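Repainting an Interior Wall: Choosing and Mixing a Muted Color

Muted colors such as gray-green shift more with light than saturated ones do. Test them on the wall before buying the full quantity.

Preparation

Wash the wall with mild detergent and let it dry. Fill holes, sand flush with 120 grit and remove the dust with a damp cloth. Prime bare filler, or it will show through as dull patches.

Test patches

Paint two patches per color, one beside the window and one on the wall facing it. Each should be at least 32 inches wide and have two coats. View them at 8 a.m., at noon and under the room's own lamps. Hold a sample of the flooring against each patch – a warm floor makes a gray-green wall look greener.

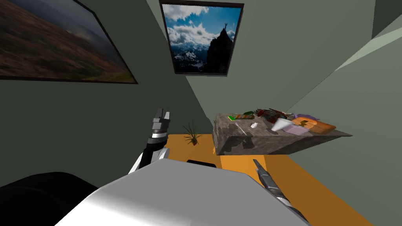

Gray-green walls with an orange floor.

Mixing

If one room takes more than one can, combine all the cans in a large bucket and stir for 4 minutes. Cans from separate batches can differ slightly, and the change is visible where one ends mid-wall. Keep a labeled jar for touch-ups.

Application

1. Cut in along the ceiling and corners with an angled brush.
2. Roll from top to bottom while the cut-in edge is wet.
3. Reload before the roller drags.
4. Leave the first coat for the time stated on the can, usually longer below 60 °F.
5. Apply the second coat and remove the tape before it hardens.

Text: Hajnalka Barta. Revised in March by Szabolcs Sipos – drying notes added.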